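Reading time: 5 min

2025-06-19

Bench day at the Fairclough building. Mostly valve station, some arguing, one hour lost to a door that wouldn't badge. Writing this up before the details turn into folklore, which around here takes until lunch.

Where we are with Goso. Goso is still the two-armed unit for the rinse line, still arriving "after the site prep," and the site prep is still a rectangle of yellow tape on the floor that everybody walks around out of respect. In the meantime we have the simulated version, which is cheaper to drop things with. The job is the same as it was in March: open the sample valve, hold it, let the bottle fill, close the valve, don't take the valve home with you. The operators do this 224 times over a day on a full schedule. It's dull work and hard on the wrist, and it's also the only point in the shift where they stand still long enough to talk to each other.

That last bit wasn't in the Zurkus proposal. The proposal has a page titled "Operator Time Released," with an arrow going up. I asked the second shift what they expected to do with their released time and was told, in order, "paperwork," "the other line," and a word I'm leaving out of a notebook that gets scanned.

Things the operators do at the valve that aren't in the written procedure:

- Sniff. They know from the smell whether the rinse has cleared, before the meter says so.
- Crack the valve a hair first and wait for the spit. Skip that and you wear it.
- Lean on the housing with the off hand if the handle is stiff.
- Look over at station two and see if anybody there needs something.

The procedure says "Open valve. Fill bottle. Close valve." It was written in an office. I know because I wrote it.

So we've been adding to the task list. The spit is easy, it's just a pause and a smaller first angle. Leaning on the housing is interesting because we've been treating this as a one-arm job with a spare arm along for the ride. Sniffing is out. Somebody suggested a sensor and somebody else priced it, and the subject closed by itself.

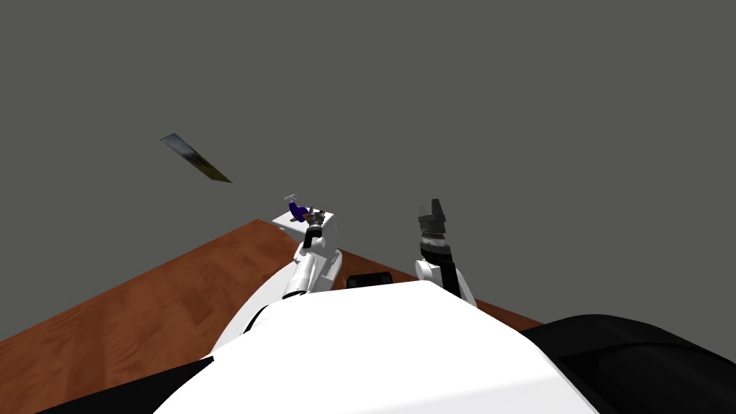 Handle approach is the part I wanted to get down today. We had been coming at the T from above, which works fine until the tolerance on the mount shifts, and on the real line the mount shifts every time a hose gets yanked. An operator corrects for that without noticing. Goso wants to be told. From the robot's own viewpoint the trouble is plain enough: the left gripper sits right in front of the white block, partly behind the purple piece, with the little white handle sticking up just above. The right gripper meanwhile is closed and pointing at the ceiling, holding nothing, like a man waiting for an elevator. If we want the off-hand lean, that's the arm to do it, and it has to come down and across without meeting its colleague on the way. I'd like a try with the block turned a few degrees and moved in from the far end of the table, so the reach isn't so long. Reach is where the people have it over us too. They take a step. Goso is bolted down.

Also for the list: the sim still has a flat panel hanging in the air, up and to the left of the block. It's not doing any harm to the valve work. I want it gone before the operators come to look, because I know what the first six questions will be about.

Which brings me to the visit. The first shift is coming through next week in two groups to see the sim and say what's wrong with it. This was supposed to be "change management," with slides. I've talked the slides down to one, and I intend to lose that one on a bad memory stick. The useful thing last time was putting an operator at the controls for 10 minutes and letting her swear at it. We got the stiff-handle note out of that, and the note about wet gloves, and a long digression about Bokis, the old labeling machine, which everyone hated for years and now speaks of the way people speak of a dead uncle.

Bokis is worth remembering for another reason. When it went in, the labeling job turned into the job of clearing Bokis. Same person, same stool, less skill and more kneeling. The pay grade was reviewed and went down a notch, on the theory that the machine was now doing the work. I'd like somebody above me to say out loud whether that's going to happen at the valve. I've asked twice in writing. The first reply thanked me for my engagement. The second one forwarded me the first.

What I think changes, for whatever a bench engineer's opinion is worth (see pay grade): the filling goes to the arm, the judgment stays with the operator, and the operator ends up ten steps farther from the thing being judged. So they'll need a window onto it. I don't mean a dashboard. A spot on the floor where you can see the stream and put a hand on the pipe, inside the guarding rules if we can swing it. I sketched one on the back of the guarding drawing. Safety has the drawing now and presumably the sketch.

Numbers, so I can find them later. The last batch was 300 sim attempts with the old top-down approach. I haven't sorted the failures yet and I'm not quoting a rate until I have, whatever gets said at the Zurkus call. Config is saved as run 909. Don't overwrite 909. I'm looking at all of you, and also at me.

To do:
- Side approach on the T, smaller first angle, pause for the spit
- Block rotated, moved closer
- Right arm path for the lean, check clearance against the left
- Get rid of the floating panel
- Wet glove note: find out if it means anything for grip pads or is only about gloves
- Rewrite the procedure with the operators in the room this time
- Ask about the pay grade, third attempt, copy more people
- Badge reader on the bench door, again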